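Ballpoint pen

A ballpoint pen is a writing tool that puts thick, oil-based ink on paper by way of a small metal ball. Also called a biro in Britain and Ireland. The ball sits in a socket and picks up ink as it rolls.

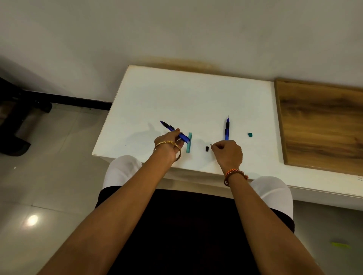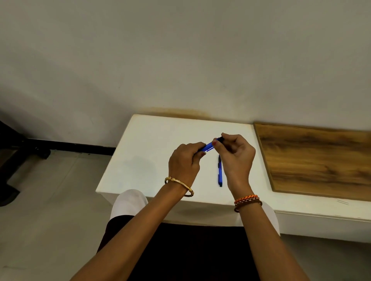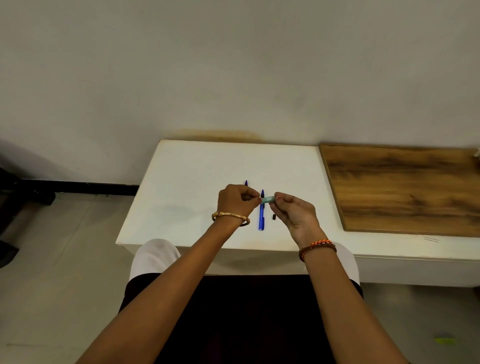 Parts: barrel, refill, tip, cap or clicker. Older caps have no vent hole, newer ones mostly do.

Ink is a paste of dye and oils. Dries fast, smears less then fountain pen ink. Left-handed writers tend to prefer it. Blue and black are the most common colors, red next.

Refills

No single standard size. The Koskela type is 55 mm long and fits pocket pens only. The Adus type is longer and takes a spring. Clenura made both until August, now just the Adus – old stock still turns up.

Collecting

Small but active hobby. Lowri Meredith's list of advertising pens has 205 entries, mostly banks and hotels. Condtion matters less than the printing.

See also: Fountain pen, Rollerball, Pencil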